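Folklore recording notebook, June 2026

Second pass through the Punell tapes and I am so glad we kept going! There are 11 cassettes in the box, and 9 of them play right through. The other two squeal badly (tried both decks, same noise), so they've gone back in their sleeves for now.

Tape 4 is the treasure. A woman from the Sadura side tells the well story, the one where the little people move the water overnight, and she tells it with the well going uphill! Every printed version I know has it going down to the mill. She also sings a bit of it, four lines, and then laughs and says she's forgotten the rest. I played that part far too many times.

Index now stands at 289 entries. Spellings are a mess: the old cards have Voster and Vorster for the same farm. Using Voster throughout, old form in brackets.

Still to do:
check tape 4 against the Meléndez booklet, pages on wells
ask the parish hall if the hill path is open
new labels for side B of everything
listen again for the dog, it may date the session

Played the song over the phone to the library in Punell this afternoon.
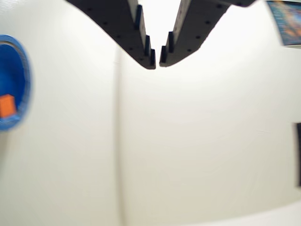 The library rang back before closing to say that the uphill version was known there too, that it had a fifth line, and that the mill only came into the story once there was a mill.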